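New planner out for our two-armed table setup
2020-11-10

We've finally pushed out Pichon 2, and I'm a bit giddy about it! It's the motion planner that sits between Trutetti (our perception code) and the arms, and it has had a proper rewrite since April. The old one planned each arm by itself and then checked for clashes, so you got a lot of polite waiting about. The new one plans both arms together – much less dithering.

Dilruba Weerasinghe did most of the hard work on the collision side, and I mostly broke things and filed bugs. We ran 452 tabletop tasks through it before tagging the release, mostly plates, bowls and cups, with a planning budget of 200 milliseconds a go. If it can't find a path in that time it holds both arms still and asks for a fresh view of the table.

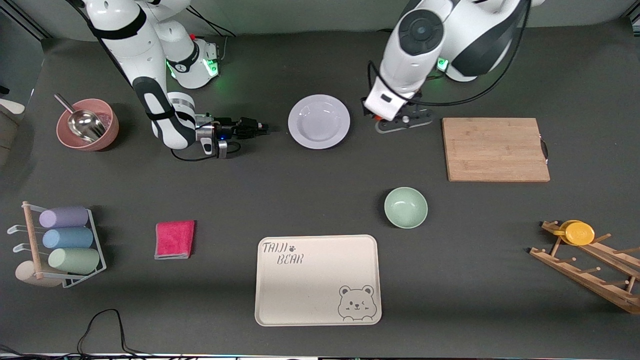
One arm either side of the white plate, with the cup rack and dish rack nearer the front.

Thin things are still a pain, I'm afraid. Wire racks come back from the depth data full of holes, and the planner will happily think it can go through them, so for now we pad them by hand in the config file. Dilruba has a fix half written.

The package is up on the Anen server now, and the old config files still load. If you're on the Esa branch, hang on until we've merged – the joint limits are in a different format there and it will shout at you.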